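Akska releases plain-language guide for robots doing household chores

If you have ever spent an afternoon in a room where a robot is learning to tidy up, you will know that it is slow and surprisingly homely work, full of bins and bottles and desks and the sort of clutter that most of us have in our own spare rooms. It has also been, up to now, work that every group does in its own way. Akska, the network of small workshops and suppliers that has been meeting since the autumn before last, would like to change that a little, and on Monday it put out the finished version of its good practice guide for robots handling everyday objects indoors.

The guide is voluntary. No one will be fined for ignoring it, and Akska has been careful to say in its opening pages that it does not replace any law, electrical code or machinery standard a workshop already has to follow. What it does is gather up the ordinary habits that careful people have picked up over the years and set them out in words a new starter can follow on a first morning, before the coffee has properly kicked in.

There are 33 clauses altogether, sorted into three parts: the room, the machine and the people. An early draft ran to more than twice as many, and readers who wrote in during the spring were friendly but firm about how few of them would ever get to the end of it. Akska says it received 575 comments on that draft, a good many of them from people who do the daily work of setting objects out, running a task, putting everything back where it was and running the task again.

The part on the room is the longest and, judging by the comments, the one people cared most about. It asks workshops to draw up a simple floor plan before a session begins, showing where the robot will stand, where its cables will run and which way people will walk in and out. Household rooms are the tricky ones. A proper test cell has painted lines and a fence, but a room set up like a home has appliances and furniture in it, and the guide takes the sensible view that you cannot train a machine to cope with a home by clearing away everything that makes it one.
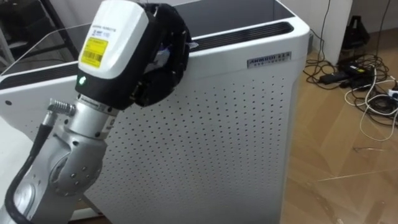 Contact with furniture and appliances gets a clause to itself, and it is one of the better ones. Workshops are asked to decide ahead of time which large items in the room the arm may touch and which it may not, and to write the list down where the whole team can read it. Anything on the "may touch" list should be steady enough to take a nudge. Anything with a vent, a grille or a glass panel should be checked over at the end of the day, and the person checking should put their initials beside it. An unplanned touch is to be noted in the log even where no harm was done, with the time and the task that was running.

Cables come next, and they come up again and again after that. The guide suggests keeping the power leads for a robot apart from the leads for everything else in the room, giving chargers and power boards a fixed home along a wall, and marking out a walking path that stays clear of both. For machines on a tether, it asks that one person be given the job of minding the slack during any task in which the robot steps or turns. Jisix, which supplies cable hooks and floor covers to several Akska members, offered to write this section, and the group thanked it kindly and then had it rewritten by three workshops with nothing to sell. Jisix took that in good spirit, by all accounts, and is listed among the contributors at the back.

The second part, on the machine itself, will feel familiar to anyone who has worked around industrial arms. The emergency stop must be within reach of the operator, and it must be tested at the start of each session, and the test must be written down. Grippers are to be looked over for worn pads and loose screws. Speed limits are to be set for the room and the day, with the lower number winning whenever two people disagree. There is a helpful page on soft and jointed hands, where it can be hard to tell at a glance how firmly something is being held, and it recommends that staff never reach in to straighten an object until the operator has called the hand as released, out loud, and has had an answer.

Two-handed tasks have been given more room in this edition than they had in the draft. Pluduteck, a training firm that runs short courses for operators, argued in its comments that two arms working close together deserve their own set of steps, and the final text agrees. It asks teams to name which arm is leading, to practise the motion once with nothing in the hands, and to leave a pause in the routine at the point where the arms are nearest each other.
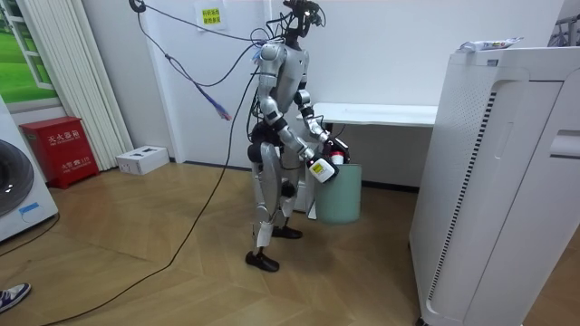
Disposal tasks are used as the worked example, and a very good choice it is too, for there can hardly be a household chore that is easier to explain. The guide walks through putting rubbish in a bin from start to finish. Containers should be emptied and rinsed before they are used as props. Labels should stay on, so that the machine meets them the way it would in a kitchen. The bin should sit where a person would put one, and its position should be recorded before the first run. If an item misses, it stays on the floor until the arms are parked, however tempting it may be to duck in and scoop it up.

Full-height walking robots take up a further four clauses. Workshops are asked to keep a clear fall area around the machine, to agree on who stands where, and to make sure everyone in the room is wearing closed shoes. Visitors are welcome under the guide (several members wrote in to say how much they enjoy having schools and neighbours through) but they are to be given a short talk at the door and a place to stand, and they are to be counted out as well as in.

It is the third part, on people, that has stirred up the most discussion, and it is easy to see why. Akska now recommends 200 hours of supervised work before an operator runs a session alone. Miettinen, a family-run workshop that has been a member from the beginning, told the group that this was a tall order for a business with a small staff, and asked for a lower figure. The number stayed where it was, but a note has been added allowing hours spent resetting rooms and reviewing recordings to count toward it, up to half of the total. Miettinen has said it can live with that and has signed on.

There are gentler suggestions in this part as well. Operators wearing or holding control gear should be offered a break every hour, and the guide asks supervisors to offer it aloud, knowing how many people will push on through a sore shoulder if it is left up to them. Chairs should be provided. Everyone on the floor, from the most senior engineer to the student in for the week, has the right to call a stop, and a stop is not to be questioned until the machine is still.

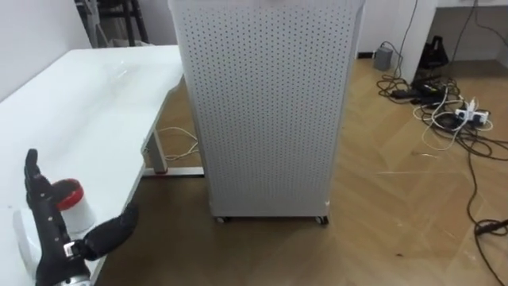
A robotic hand grips a white container with a red lid on a white tabletop.

Record keeping rounds things out. A one-page session sheet is included with the guide, and it can be photocopied or filled in on a tablet, whichever suits. It has space for the floor plan, the list of objects, the name of the operator, the stop test and anything out of the ordinary. Some commenters had hoped for a longer form with a separate page for each object, but workshops that trialled one over the winter found that it was being filled in at the end of the day from memory, and the shorter sheet won out. Objects can be grouped by kind, so a team working with cups and bottles can list them on two lines and get on with it.

Members who adopt the guide are asked to keep their session sheets for a year and to swap a small batch of them with another workshop each September. The swap is meant as a friendly look over the fence and carries no score. Pluduteck will help match up the pairs for the first round, and has offered its training room as a meeting place for those close enough to drive in. Workshops further out can do the whole thing by post or video call.

Printed copies are being sent to all members this month, with a wall version of the room clauses folded inside the back cover. Non-members can ask for a copy too, at the cost of postage, and comments toward the next edition may be sent to Akska at any time. The first topic already on the list for that edition is pets, which came up in the comments far more often than anyone had expected and which the present guide leaves out altogether.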